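Joint-Line Following (Outdoor Mobile Robots)

Joint-line following is a method of visual navigation for small wheeled robots on large paved areas. The robot uses the dark expansion joints between concrete slabs as natural guide lines, so no tape, paint or beacon has to be added to the ground. The method was described by Cuiping Tang as a part of the Skiltulon navigation project, and it was later included in the Promeck software library.

Background

Open plazas are difficult for robots which depend on walls or other nearby objects. Buildings can be far away, and a range sensor returns very few useful points. The pavement, however, often carries a regular pattern of straight seams. Raised strips and curbs can serve as additional lines.

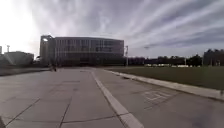 Plaza pavement with expansion joints, a raised concrete strip and a curb beside the lawn.

Method

The lower half of each camera image is first corrected for lens distortion. Dark, thin edges are then extracted and grouped into straight segments. Segments that converge to a common point are accepted as joints, and the heading of the robot is calculated from this point. A segment must be found in at least five consecutive images before it is used for steering.

Wide dark areas are removed by a width test. Without this test, a drain cover or a patch of different paving may produce strong false edges — this was the most frequent error in the first version.
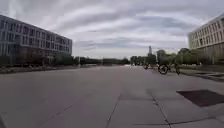 Slab seams converging toward the middle distance, with a dark square patch at right.

Results

Tang reported tests on 16 routes. The average heading error was almost 3 degrees under cloudy sky. The method lost its line most often when the robot was driving toward a low sun. In such conditions the joints close to the robot stay visible, while the far ones disappear in the reflection on the concrete.
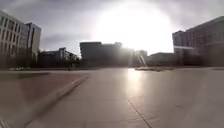
To reduce this problem, the later version gives more weight to the nearest segments and keeps the last reliable heading for up to 10 seconds. The Sheehan variant also compares the building line on the horizon with a stored panorama, but it needs more memory.

See also: Pandside dataset; visual odometry; vanishing point detection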